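4.2 Where folded clothes wait

Manuals on household order treat folding as the step that ends the work. We doubt it. In the Jollodport diaries, 33 households wrote down each stop a garment made between the line and the drawer, which gave 3467 entries. The bed turns up far more often than the manuals would suggest. Chettiar's earlier claim that a stack on a bed is "as good as put away" rests on 4 homes and on what people said they did, and we would not lean on it.

Nor is a stack a clear sign of order. A squared pile of jeans and dark garments can share a bedspread with bedding in a heap, and a towel that one person calls folded another would call bunched. Our two coders, both trained on the Liao scheme, disagreed on towels more than on any other item. Figure 6 gives two views from one home.
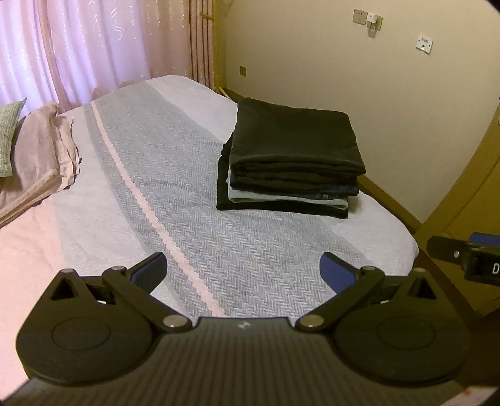
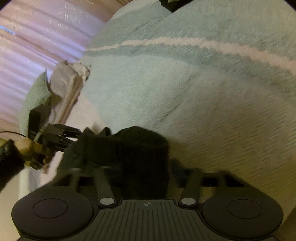 Figure 6. Folded clothes on a bed (first view); a mint-green towel with a cream stripe (second view).

Does a neat stack mean the laundry is finished? Only if the diary also records it reaching a drawer or shelf, and many of the entries stop at the bed.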